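The entry is the worst-specified room in the house

Floor plans for new houses label the bedrooms, the laundry and the butler's pantry. The space behind the front door usually gets no label, no dimensions and no storage. It is drawn as leftover corridor. My argument is that the entry should be specified like a kitchen, with a storage schedule and a floor finish chosen for the load it carries.
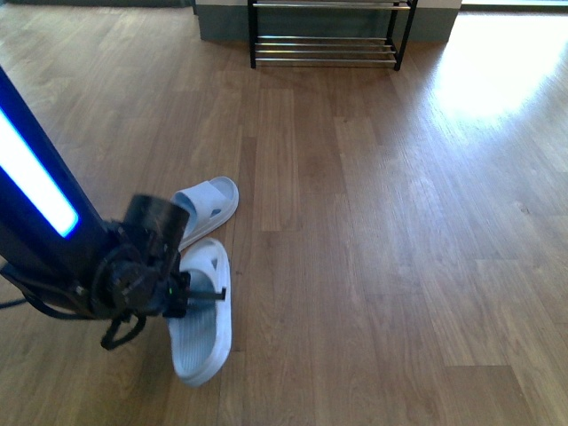
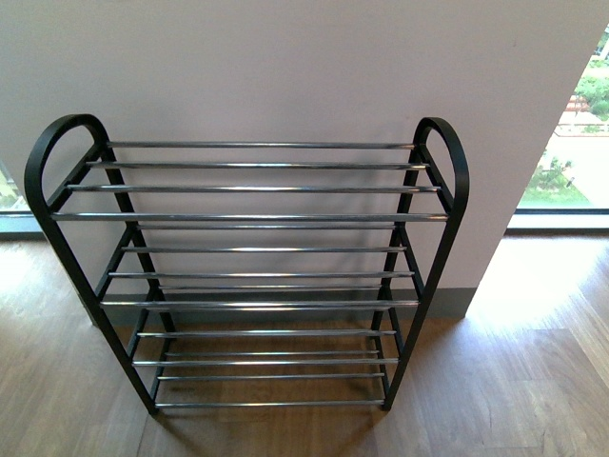
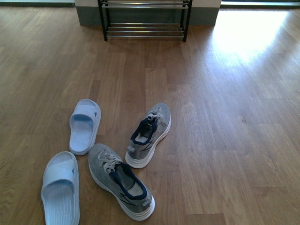
Timber-look and timber floors, a tiered rack, and footwear on the boards.

Consider the load first. A household of three that takes its shoes off indoors will keep at least two pairs each in daily use, plus slippers. That is before visitors, gumboots or anything with studs. The wardrobe holds the remainder, and the wardrobe is at the other end of the house. Whatever is worn daily has to live within a couple of steps of the door or it will live on the floor.

The display homes at Himdale illustrate the problem. I walked through 13 of them over one December and measured the entries. Only 2 had a recess deep enough to take a men's shoe heel to wall with the door fully open. The rest had a console table, a mirror and a bowl. The plans allowed generous walk-in robes – one had a window seat – and then gave the front door a strip of wall narrower than its own swing.

The usual remedy is to buy a freestanding rack after moving in. I have no objection to racks. An open rack lets air move around the shoe, costs little and can be carried out to be hosed down. Its weakness is that it is sized by the manufacturer and placed by whatever wall is left over. A rack against the wrong wall narrows the walkway, and people stop using the lowest tier first, as it takes the most bending.

Closed cabinets are worse than their reputation. The tilting kind sold as slimline suits flat shoes and little else. We had a Botmont unit for two winters. The hinges were sound, but boots did not fit and damp runners came out smelling like damp runners. Ventilation slots in the back panel are of little use when the back panel is against plaster.

Then there is the floor. Builders run the living area finish straight to the threshold for visual continuity, and the threshold is where grit arrives. Grit under a sole is an abrasive. Laminate has a wear layer that cannot be sanded, and solid timber can be sanded only so many times. A tiled or stone inset at the door, finished flush, confines the damage to a surface that tolerates it. The Barros renovation guide our drafter works from treats this as an optional upgrade. I would make it the default and let the buyer strike it out.

A workable minimum is not hard to write down. Allow a clear wall outside the door swing. Allow a seat, fixed, with open shelving under it. Put a power point nearby for a boot dryer in cold districts. Keep the lowest shelf high enough to get a broom under. None of this adds floor area if it is settled before the framing goes up, and all of it is awkward to add later.

Our own entry was redone by Trustusex Joinery at a depth of 17 inches, taken from the hall cupboard behind it. The cupboard lost its vacuum cleaner space and the vacuum now lives in the laundry.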